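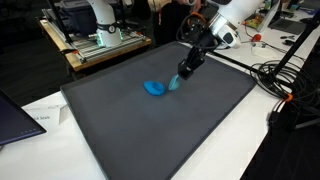 Figure 2. Blue modeling clay on a gray tray with raised edges.

Journals > Early Learning and Materials > Research Articles > Section 4

Search this journal Advanced search Go

This site uses cookies to improve your reading experience. By continuing to browse you accept our use of cookies. Accept / Manage settings

4. Storage, Supply and the Use of Modeling Materials in Preschool Classrooms

4.1 Setting and sources

The study drew on classroom records kept by the Pindotik preschool network over a single school year beginning in September. The network operates in 19 sites, which differ in size, in the age range of the children enrolled, and in the amount of floor space given to art activities. All sites follow the same daily outline, with a free-choice period in the morning and a shorter one after the midday rest. Teachers record which materials are set out in each period, and these records formed the main source for the analysis. A total of 344 weekly sheets were complete enough to be used. Sheets that listed only the room and the teacher's initials were left out.

Purchase orders were obtained from Planico, the supplier that holds the network's contract for consumable goods. The orders list the type of material, the color, the container size and the delivery month. They do not show how much of a given delivery was still in the cupboard when the next one arrived, and the figures for supply should therefore be read as amounts received.

4.2 Modeling materials and their care

Two types of modeling material were in regular use: an air-drying clay, bought in large blocks, and a soft modeling clay that can be used many times (Figure 2). The air-drying type was reserved for planned projects in which children took a finished piece home. The soft type was offered during free choice and returned to a lidded tub at the end of the period. Trays with raised edges were preferred at most sites for work with either type, as they mark out a space for each child and shorten the time needed for cleanup.

Teachers differed in how they handled color. At the Asfaw site, a single color was put out at a time and changed every few weeks. Other sites offered several colors together and accepted that these would be mixed. Mixed clay was used for longer than might be expected. Records from the older age groups show brown or gray batches still being chosen well into the spring, often for food play or for making roads and walls in the block area.

4.3 Supply and frequency of use

Frequency of use was only weakly linked to the amount of material delivered. Sites that received larger orders did not set out clay more often than those that received smaller ones. A clearer link was found with the place of storage. Where tubs were kept on low, open shelving, modeling appeared on the weekly sheets more regularly than where they were kept in a closed cupboard or a shared supply room. The pattern held across both free-choice periods, though it was less marked in the afternoon, when fewer materials of any kind were put out.

The Cliten site moved its art supplies from a hallway closet into the classroom during the winter term. Its sheets show more frequent modeling after the move. The change fell at the same time as a revision of the room schedule, and the separate effect of each cannot be judged from the records.

4.4 Limits of the records

The weekly sheets record what was offered to children and give no direct measure of how long any child stayed with the activity. They also depend on the habits of the person filling them in. Some teachers entered "clay" for every modeling material, including flour dough made in the classroom, and these entries were placed in a general category for the purposes of Table 3.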